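How to Report Suspected Wildlife Trade to the Prustbridge Office

Residents may report the suspected sale of ivory, live reptiles or other protected species by web form or by telephone. Most reports take less than 18 minutes to complete. 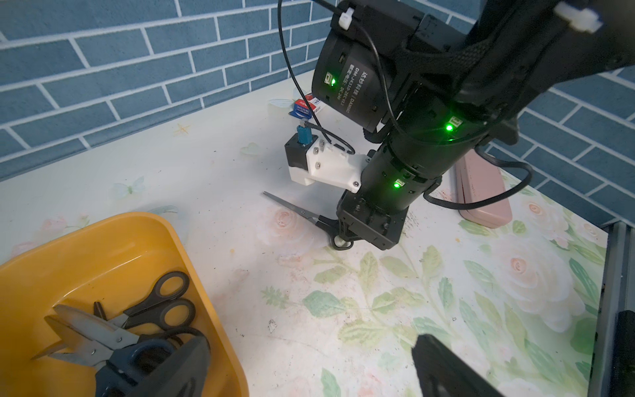
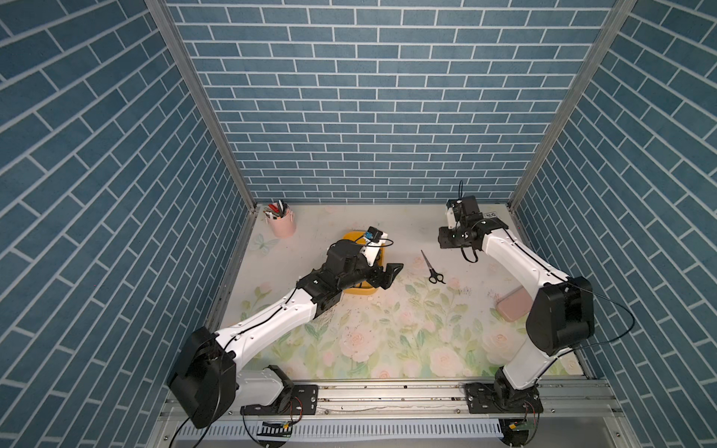 Blue brick-pattern wall and floral tabletop, two views.

1. Write down the place, the time and the item offered. Do not buy it.
2. Save the listing or advertisement. Files may not exceed 60 MB in total.
3. Open the Civix form and select "Wildlife and Plants." The description field accepts 4,000 characters.
4. Enter a contact number, or check "Anonymous."
5. Submit the form and keep the reference number.

Reports received after noon on Thursday are reviewed the following week. The office received 3,766 reports last year.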